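Booklet (printed matter)

A booklet is a small publication with few pages and a soft cover, usually held together by staples or by simple folding. It stands between the leaflet, which is a single sheet, and the book, which has a spine wide enough to carry a title. Booklets are used for product information, course material, exhibition guides and instructions for use.

Contents
1 Size and form
2 Cover design
3 Use together with textbooks
4 Storage and keeping
5 See also

Size and form

Most booklets are made from sheets which are folded once and placed one inside the other. For this reason the number of pages is normally a multiple of four. The printer Setex, which worked mainly for technical schools, offered booklets from 8 pages up to 48, and in its catalog the thicker ones were already called "brochures." There is no fixed border between the two words, and many libraries use them for the same thing.

The paper of a booklet is often coated, so that photographs keep their contrast. Coated paper reflects the light of a lamp, and the reader must sometimes turn the page a little to read small text. Some booklets have a flap, that is, an extra part of the cover which is folded and can be opened to the side. The flap gives room for a drawing or a table, and it also makes the outer edge stronger.

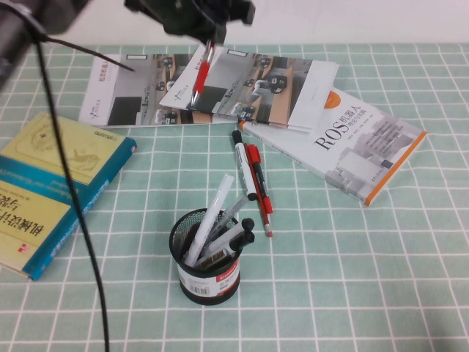
Cover design

The cover of a technical booklet commonly has two zones: a white field for the title and the logo, and a photograph for the subject. In Chinese publications the title may be set vertically, and a red title on white is a frequent choice. When several copies or several issues have the same design, they are easily recognized as belonging together, also when they lie one over the other and only a part of each is visible.

Textbook covers follow other habits. The title is large, because the book must be found on a shelf, and the names of the authors stand in smaller letters. A picture on the cover is often printed in a pale tone, so that it does not disturb the title. Color is used to separate subjects or levels. The school publisher Savura gave every subject its own color band, and this system was kept for 25 years with only small changes.

Use together with textbooks

In teaching, booklets and textbooks complete each other. The textbook gives the theory in a fixed order, while the booklet shows equipment, rooms and finished projects. A textbook in robotics, for example, may be used next to booklets on machine vision. Because the booklet is cheap to print, it can be renewed when the equipment changes, and the textbook stays in use.
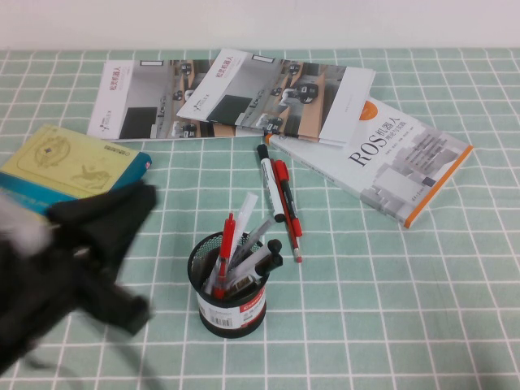
Two booklets with the title 视觉机器人, the textbook "ROS机器人" and a yellow book on a checked tablecloth.

Storage and keeping

Booklets are more difficult to store than books. They do not stand by themselves, and on a shelf between thick volumes they bend or disappear. Three methods are common: lying flat in a box, standing in a magazine file, or bound together in one volume. The librarian Malcolm Furnival recommended flat boxes with no more than 43 booklets in each, with the largest format at the bottom. The weight of a heavy textbook should not rest on coated pages for a long time, as they can stick together in humid air.

Staples can rust and leave brown marks in the fold. In collections which are meant to be permanent, they are taken out and replaced by cotton thread.

See also

Brochure
Leaflet
Saddle stitching
Textbook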